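About Dallell

By Tyson Simard
Updated in May

Dallell is a kitchen and pantry organizing company serving households, shared kitchens and small food businesses in Erham and the surrounding towns. The company sorts, cleans and arranges the places where food and kitchen goods are kept: pantry shelves, counters, cupboards, open ledges and the small storage rooms found behind cafes and bakeries. It also offers classes for people who would prefer to do the work themselves.

Our History

The company began as a cupboard cleaning service and was run from a rented unit on Kornov Street. Early clients asked for little more than wiped shelves and a bag of expired goods carried out to the trash. In many homes the same shelves had filled up again by the following season, and clients began to ask how this could be prevented. Dallell added a planning visit to its service in response, and planning has been part of every job accepted by the company from that time forward.

The business moved to its present building on Carrasco Avenue after the Kornov Street lease expired. The ground floor holds the teaching kitchen and a supply room. Offices are on the upper floor, which is reached by the side stairs. The Kornov name survives in the Kornov Shelf, a plain open unit that came with us in the move and is still used in the first lesson of every course.

Dallell remains privately owned. It does not manufacture containers, shelving or appliances, and it accepts no payment from companies that do. Clients are free to use whatever they already have, and in most kitchens this is sufficient.

What We Do

A standard pantry project is carried out in one visit for a small kitchen and two visits for a larger one. Every item is taken down and placed on a clean surface, grouped by use, and checked for date, condition and closure. Shelves are washed and allowed to dry before anything is returned to them. Items that the client no longer wants are set aside in a separate bin, and no item is discarded without the client's consent.

Particular attention is given to containers. A lidded canister, a glass bottle and a paper sack each make different demands on a shelf, and problems often arise when they are stored together without thought. Tall bottles are placed toward the back or along a side wall, where a hand reaching for something else will not catch them. Wide containers are given enough room to be lifted straight up. Containers with a button, latch or other working part on the body are turned so that this part may be reached without moving the container first.

Liquids that settle are treated as a group of their own. Dressings, syrups, infused oils and similar goods frequently separate while standing, and a layer at the bottom of the bottle is often mistaken for spoilage. Our staff are trained to check the date and the maker's directions before advising a client. Homemade liquids are marked with their contents and the day they were bottled. When neither can be established, we recommend that the bottle be emptied and washed.

Plain white containers present a separate difficulty. They look orderly on a shelf, but they reveal very little of what is inside. A container with a clear or translucent section allows the level to be checked at a glance, and we ask clients to leave that section free of labels. Where a container is fully opaque, a small label is placed on the body. Labels are not placed on lids, as lids are easily exchanged during washing.

The final step is a written shelf plan. It is a single page, kept inside a cupboard door, and it records where each group of goods belongs. Households with several cooks have found the plan more useful than any purchase they might have made, and we continue to supply it at no added cost.

Classes and Training

The teaching kitchen is open for group classes every Tuesday evening. Each course runs for 5 weeks and admits no more than 10 participants. Students work at shared counters with ordinary household goods, including a number of items that have been deliberately put away badly. The subjects covered are sorting and dating, closures and lids, bottles and liquids, dry goods, and the care of dark or deep shelves.

The last of these was added at the request of former students. Deep shelves are common in the older houses of Erham, and the goods at the back of them are easily forgotten. The class covers the use of risers and trays, the rotation of older stock to the front, and the placement of pale containers where light is poor. Students are also taught to keep food clear of vents and cords when a shelf is shared with equipment.

Participants who complete the course may apply to assist on client visits. Assistants are paid from their first day and work under a senior organizer until they have completed 11 projects. The company considers this period essential. Handling another family's belongings requires patience and good manners, and these are learned most readily in the company of someone who has them.

Our Staff

Dallell employs a permanent staff of seven. Tyson Simard serves as director and is responsible for planning visits, written standards and the content of this page. The organizing team is divided between household work and commercial kitchens, although members may be assigned to either when schedules require it. One member of staff oversees the supply room and the loan of trays, bins and spare containers to current clients.

All staff complete training in food handling and safe lifting. Clients are told in advance who will be attending, and the same team is assigned to both visits wherever the project calls for two.

Our Standards

The company asks its staff to work quietly, to leave floors and counters clean, and to refrain from comment on what a household eats or how much of it. Photographs are taken only with permission. Goods that are unopened, in date and no longer wanted may be left with the client for donation, together with a written list of what the bag contains.

We also ask our staff to respect existing habits. A container that has stood beside the stove for many years will generally be looked for beside the stove, whatever the shelf plan may say. If the position is safe, the plan is changed to suit the household.

Handling is taught with equal care. A container is held by its body at both sides and kept level while it is moved. It should not be carried by the lid, and glass standing nearby is shifted first if the path is narrow.
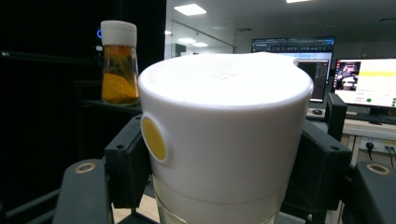

The same rules apply when goods are returned to the shelf. The container is set down before the hold is released, and its neighbors are moved back only after it is standing firmly. New assistants practice this in the teaching kitchen before attending a client visit, and senior organizers review it with them at the start of each commercial project.

Inquiries concerning household projects, commercial kitchens and class enrollment may be made at the Carrasco Avenue office during business hours. Planning visits in Erham are arranged in the order in which requests are received.

Related pages

Household Pantry Projects
Services for Cafes and Bakeries
The Five-Week Course
Choosing a Place for Bottles
How to Read Your Shelf Plan
Borrowing from the Supply Room
Working at Dallell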